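# Setting Up a Marker Hold on the Talberg Hand Kit

This page covers fitting the Talberg left-hand kit to a full-size humanoid, tuning the grip on a small cylinder, and checking the hold from the head camera. It assumes the Landgate arm controller is already installed and the robot has passed its normal startup checks. Read the whole page once before you power anything.

The target pose is a closed left hand carrying a short white object in front of the robot, with the legs in the head camera's view.
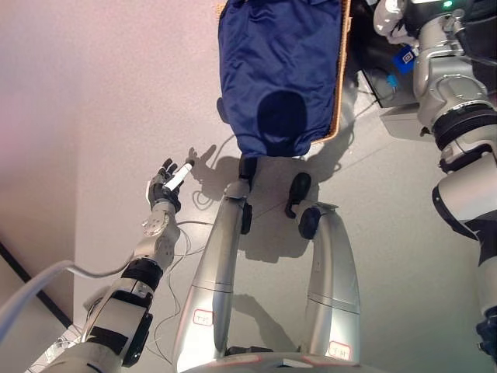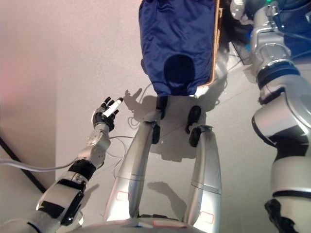
*Head camera views with the left hand closed on the white object.*

## What you need

- Talberg left-hand kit with its own cable set
- Landgate arm controller, current firmware
- Charbonneau grip software, installed on the control computer
- A short marker with the cap on, or a smooth tube of similar size
- Hex keys from the kit
- A clear stretch of smooth floor

The kit is sold for the left side or the right side. The two are not interchangeable. Check the side code on the packing slip before opening the inner bag, as Zotham will not take back a hand once the seal is broken.

## 1. Mount the hand

1. Power down the arm and wait for the controller lights to go out.
2. Remove the old end piece from the wrist. Keep the four screws; the kit includes new ones, but the old ones are good spares.
3. Seat the new hand on the wrist plate. It goes on in one orientation only. If it rocks, take it off and clean the plate.
4. Tighten the screws in a cross pattern, half a turn at a time.
5. Plug in the hand connector until the latch clicks.

Do not pull the hand cable tight. Bend the elbow by hand through its full travel with the power off and watch the slack. If the cable goes straight at any point, release the clip nearest the elbow and feed through more length.

## 2. Manage the floor cables

Tethered operation is the default for this kit. Battery operation works but the Charbonneau software lowers the finger update rate from 200 to 29 per second when it sees battery power, and the tuning below was done at the higher rate.

Lead the tether out to the side. Keep thin sensor wires away from the ankle joints. A loose loop on the floor is fine for a stationary hold test. It is not fine for walking, and the wires should be clipped up before any leg motion is enabled.

## 3. Calibrate the fingers

Open the Charbonneau panel and select the left hand. Run **Zero All** with nothing in the palm. The fingers open fully, close fully, then stop halfway.

Next run **Stall Check**. Each finger closes against its own stop and reports a motor count. A normal reading is almost 2,000. A much lower value on one finger usually means the tendon guide was pinched during mounting - go back to step 1 and reseat the hand. A low value on every finger points to the supply, so check the controller voltage first.

Save the result to the hand, not to the computer. The software defaults to the computer, and the calibration will be missing the next time a different machine is connected.

## 4. Set the grip

Choose the **Cylinder, small** preset. It has three settings worth changing:

| Setting | Default | Use for a marker |
|---|---|---|
| Close speed | High | Low |
| Force limit | 300 | 470 |
| Thumb lead | Off | On |

The force limit has no unit. It is an internal scale and it does not match the scale used in older Talberg hands, so do not copy values across.

With thumb lead off, the fingers reach the object first and tend to roll it toward the palm. With it on, the thumb is placed before the fingers close. This is slower but gives a more repeatable angle.

Hold the marker across the open fingers, clear your own fingers, and press **Close**. Let the motion finish before touching anything. If the marker sits too deep, open the hand and try again with it closer to the fingertips. Raising the force limit will not correct a bad starting position.

## 5. Check from the head camera

Extend the left arm forward and tilt the head down. You should be able to see the hand and at least one end of the marker. If the forearm covers the hand, rotate the shoulder outward in small steps.

Two points on lighting:

- A pale floor gives good contrast against dark fingers but also shows a clear hand shadow. The Charbonneau tracker can lock onto the shadow. Turn on **Ignore floor** or soften the overhead light.
- A white object on a pale floor is harder to segment than a colored one. If tracking drops out, add a band of dark tape to the marker.

Save a still from the head camera with each preset. It makes later angle changes easier to spot.

## 6. Hold test

Start the timer in the panel and leave the arm still for ten minutes. Watch the finger position plot. A slow drift in one finger is acceptable if it settles within the first minute. Steady drift that does not settle means the force limit is too low or the calibration was not saved.

Then run the **Wrist Sweep** routine at low speed. Stop if the cable touches the fingers.

## Notes on the kit

The hardware is solid and the mounting plate is much better than the previous version. The printed guide is thin, and it leaves out thumb lead entirely. Zotham sells the kit with or without the Charbonneau license. Buy it with the license unless you already have one, as the basic panel has no stall check and no saved presets.

Replacement fingertip pads ship separately. Order a set with the kit if you plan to run long tests.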